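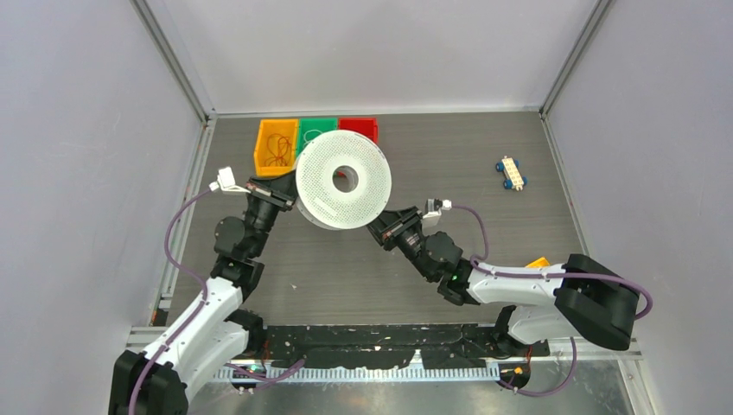 Visit to the Cororau group, Loltthorpe
Report for the colleagues at Dranow

I visited the Cororau group in Loltthorpe on April 8, 2019. I had asked for this visit already in October, and I am thankful that they found a day for me. I went alone. The train was late, so I missed the welcome and the first slides, and therefore I write nothing about the history of the group.

My interest was one question. We have at Dranow a problem with handling of round parts that are light and large compared to the gripper. When one arm must give such a part to another arm, our program works with fixed positions, and each new part costs us many days of teaching. The Cororau people study how two arms can learn to share one object from demonstrations by a human operator. I wanted to see if this method is ready for people like us, and I wanted to see the failures also.

The cell

The cell is smaller than I expected from their paper. It is a low enclosure with pale walls and a dark floor panel with a wood pattern. Two arms stand at the front, left and right, and each one has a two-finger gripper. I liked that the equipment is simple. The arms are small, with white links and black joints, and the cables are purple, so they are easy to follow with the eye when an arm moves.

On the floor there are some things which come back in many of their tests: three small bins in orange, green and red, a toy car, and spools for filament. Orathai Thaweesak, who leads the work on two-arm tasks, explained me why they like the spools. A spool is wide, but its rim is thin. One gripper can hold it at the rim without trouble, yet the weight is then far from the fingers and the spool wants to turn. If filament is on it, the filament can become loose and move in its own way. For a camera the white flange with its many small holes is also not a friendly surface.

How they collect the demonstrations

The operator moves the arms from a second station and sees only what the cameras see. I had thought that the operator would look directly into the cell. Ms. Thaweesak said they did it like this in the first year and it was a mistake. The operator used information which the learned controller did not have later, for example he leaned to the side and looked behind the object. The demonstrations looked very good and the controller learned little from them. 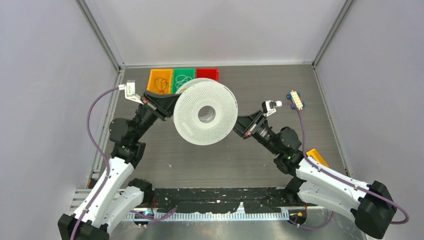 The part of a demonstration they care most about is the short time when both grippers are on the object. In this time the two arms and the spool make one closed chain. If one arm moves a little and the other does not agree, the force goes into the spool or into the fingers. Their arms have no force sensor at the wrist, so the controller must learn from motor current and from images when the grip is shared. Operators are asked to stay in this state for a moment and not to hurry to the release. I was allowed to try as an operator for a short time. I hurried.

For the set they showed to us they kept 467 demonstrations. Those where the operator corrected himself were kept on purpose. Those where the object fell were put in a separate set, and this second set is the center of the new result, which I describe below.

I asked who labels the data. A student marks three moments in each recording: first contact of the second gripper, shared grip, and release. All the rest is without labels. The student told me that the first contact is the hardest to mark, and that two people often disagree about it. They did not yet measure how large this disagreement is. I think they should do it, and I said so.

The wrist cameras

Each arm carries a small camera near the gripper, and there is also a fixed view of the whole cell. In our own tests we removed the wrist camera because half of the image was only the fingers. Here the group has the opposite opinion. They say the fingers in the image are useful, because the controller sees the object always in relation to them.

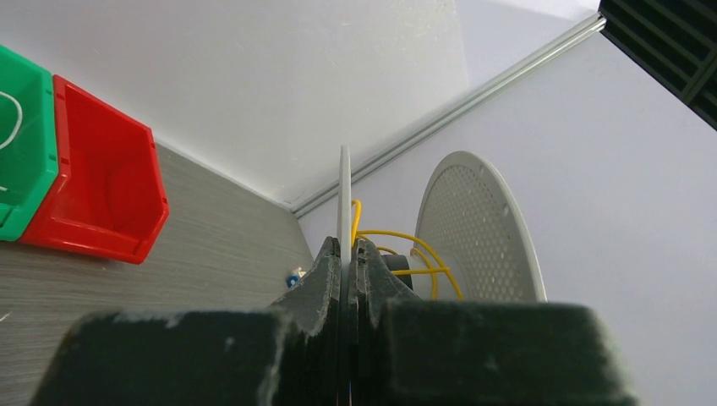
A thin edge between two fingers is a clear signal, even when the background changes very much. The same spool can be a big circle from the outside camera and a narrow line from the wrist, and the fixed view cannot always tell how deep the rim sits between the pads. Ms. Thaweesak had a table where they switched off one camera after the other. Without the fixed view the arms still made the handover in many cases, but they took longer to find each other. Without the wrist views the release came too early. I did not copy the table because the numbers are not published, and she asked us to wait for the paper.

One weak point is the dirt. Marks on the pads stay in the image at the same place, and an early version of the controller seems to have used a scratch as a reference. After the pads were changed it became worse for no visible reason, and it took them two weeks to understand it. Now they change pads regularly during the collection.

The result: learning when to let go

Most methods of this kind copy the human also for the timing of release. The group separates these two questions. One model proposes the motion. A second, smaller model looks only at the last moments before the release and gives a value for how safe it is to open the fingers. It is trained with the good demonstrations and with the ones where the object fell. When the value is low, the first arm keeps its grip and the second arm must try again, with its fingers open.

To test it they ran 2000 handovers with different starting positions. According to the group, fewer objects fell than with the copied timing, and the price is time, as the arms sometimes wait when a human would have released. In the afternoon I saw one run where the second arm came near and went back several times. For a factory this would be too slow. For a test room, maybe not.

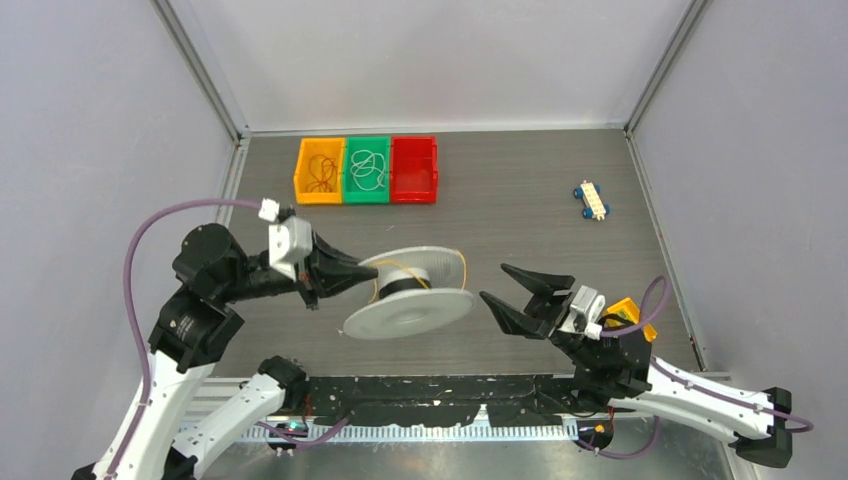
Questions from the visitors

There was also a guest from Thongdee, who work with packaging. He asked if the release model can be moved to another gripper without new data. The answer was no, at the moment. With other fingers of the same gripper it works with a small amount of new recordings, but a suction cup was not tried.

I asked about loose filament. They do not model it. If it catches on a finger, the run is counted as a failure, also when the spool arrives well. I find this strict but correct.

My opinion for Dranow

We should not buy anything now. I propose that we put the wrist camera back on our test arm and that we begin to save our failed handovers, which we delete today. Both cost us almost nothing. The labeling tool of the group will be free to use after the paper, and Ms. Thaweesak offered to answer questions by mail. My handwritten notes, including the sketch of the operator station, are in the folder next to the coffee machine.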